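Irkell Neighborhood Association
Minutes of the Summer General Meeting, 24 July 2024
Held in the upstairs room of the Woltton Street library

The chair opened the meeting a little after seven and thanked everyone for coming out on such a sticky evening, and thanked in particular whoever had brought the two pitchers of iced tea, which were much appreciated and gone before the second agenda item. The minutes of the spring meeting were read and accepted with one correction: the bench by the bus stop is to be repainted green, as everybody had agreed at the time, and the word "gray" was the secretary's own slip, for which she apologizes.

1. The creek path

Most of the evening went to the creek path, and rightly so, as it is the thing people stop one another in the street to talk about. The lower stretch, between the footbridge and the old Nimance mill, was under water twice in the spring and the gravel has washed down into the reeds. A member who has lived beside the bridge since 1976 told us she remembers the path being a good deal higher when she moved in, and that it was the widening of the culvert that changed things. Several people nodded at this. Others felt the beavers had more to do with it, and there was a long and very friendly exchange about the beavers, which the secretary has not tried to record in full.

Two ways of mending the path were put forward. The first is to bring in fresh gravel and raise the low stretch by hand over a couple of weekends. The second is to lay a short boardwalk, which would cost more but would let the water pass underneath. Mykhailiuk Landscaping has kindly walked the route with us and quoted $748 for gravel, delivered to the mill gate. They have not yet priced the boardwalk and would like to look at the ground again once it has dried out.
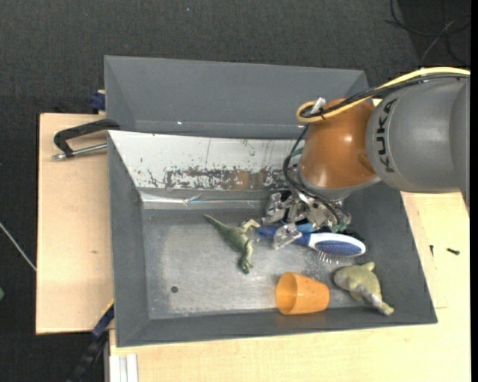
There was some worry about strollers and wheelchairs on loose gravel, and one father described, with a good deal of feeling, pushing a double stroller from the bridge to the mill after the first flood. It was agreed that whatever we lay down should be packed firm and kept level at the bridge end, where the step has always been awkward. A motion to accept the gravel quote now and keep the boardwalk open for next year was seconded and carried, with one vote against. The member who voted against asked for it to be noted that she is very fond of the path and simply wants the boardwalk sooner.

2. The August supper

The long-table supper will go ahead in August on the mill green, as in other years. The exact evening depends on when the church can lend us its folding tables, and a note will go through doors as soon as we hear. Please bring a dish to share and your own plates and forks. After last year's nine potato salads (all of them delicious, it was said quickly) there will be a sheet at the library desk where people can write down what they mean to bring.

We expect about 200 people if the weather is kind. The string lights need new bulbs, and a family on the hill has offered to lend extra lanterns. The question of music came up again. It was settled that the fiddlers will be asked back and that they will stop at ten.

3. Seed library

The little cabinet of seeds downstairs has been used more than anyone hoped. Beans and marigolds go fastest, and there are far too many packets of turnip. Members saving seed this year are asked to write the name and the year on the envelope, as a number of mystery squash were planted in May and their owners are still waiting to find out.

4. Other business

Parking on the bend by the bakery was raised once more. The chair will write to the town again and will mention the delivery van.

A lost blue umbrella is at the library desk, along with a child's left rain boot.

The new members from Cutler Lane were welcomed warmly and were promptly signed up for gravel, which they took in very good part.

Action points
Chair to confirm the gravel order and write to the town about parking.
Secretary to ask the church about the tables and invite the fiddlers.
Path group to meet at the footbridge with rakes once a delivery day is known.

The meeting closed at nine, and several of us stayed on to stack the chairs and talk some more about the beavers.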